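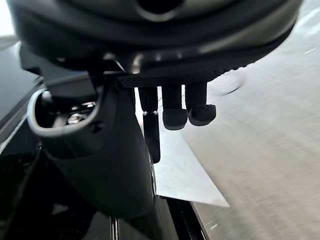

Une lectrice de Dreron nous écrit qu'elle a fini Jolurora en 40 soirées, sans jamais ouvrir la boutique, et qu'elle en redemande ! On la comprend volontiers. Ce jeu de cartes pour mobile, signé du studio Zoubi, prend son temps – peut-être un peu trop au début, avouons-le – mais ses 8 royaumes ont chacun leur musique, leurs ruses, leurs petites manies, et l'on y retourne le soir avec un vrai plaisir, une tisane à portée de main.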